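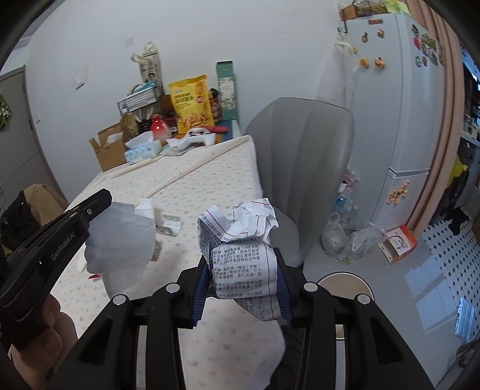
Recovered paper and the small mill

Tuesday, June 23, 2026

Eirlys Edwards has run the stock preparation side of the Marnby mill for long enough to have replaced most of its pipework. The mill makes uncoated board from recovered office paper and newsprint. Her work ends where the papermaking proper begins, at the chest that feeds the machine.

The first question was about fibre length, the property on which most discussions of recycled paper turn. "Each time a fibre is pulped, pressed and dried it loses some of its ability to swell," Edwards said. "It gets stiffer and it bonds less well. Some of it breaks, and the broken pieces go out with the fines." She does not accept a fixed figure for how many times a fibre can be used. The answer depends on the original pulp and on how hard each mill has refined it, and the history of a given bale is unknown.

Marnby buys from two merchants, Andik and Starenau. Bales are sampled on arrival for moisture and for unusable material. Edwards regards moisture as the more important test, as the mill pays by weight. "A wet bale is water at the price of paper," she said. In December the rejection rate rises, mostly from bales stored outdoors.

Pulping takes place in batches. Consistency is held at 4 per cent, which is low by current standards, and the drum pulpers installed at larger mills run considerably thicker. Edwards would prefer a thicker stock, which uses less heat and leaves contaminants in larger pieces, but the vat and rotor at Marnby were not designed for it. A batch is pulped for 30 minutes and then dropped through a perforated plate.

Most of the conversation concerned what happens next. Staples and grit are removed by centrifugal cleaners. Plastic film is caught by slotted screens. Adhesives are harder. "Stickies soften when the stock is warm and squeeze through a slot they ought not to fit," she said. "Then they cool down and gather again on the wire or the press felt." The mill cools the stock before fine screening for this reason, and accepts the cost of warming it afterwards.

Wet-strength papers are a separate difficulty. Kitchen towel and some label papers contain a resin that resists ordinary pulping, and they pass through as flakes. Edwards has them sorted out by hand where they can be recognised. Thermal till receipts are also refused, on account of the developer in the coating.

Asked about ink, she pointed out that Marnby does no flotation. The board is grey and is sold as grey. A trial with a second-hand flotation cell, bought under the name Moya, was ended after 3 weeks. Brightness improved, but the yield fell by more than the customers were willing to pay for.

The process water is clarified and returned to the pulper. Dissolved material builds up as the loop is closed, and calcium in particular forms scale in the heat exchangers. Edwards bleeds off a portion each shift and measures conductivity at the clarifier outlet. She keeps it below 2000 microsiemens per centimetre, a limit she set herself after a winter of blocked showers.

Her next purchase will be a replacement basket for the fine screen, with narrower slots. Delivery has been delayed twice, and the old basket has been re-chromed in the meantime.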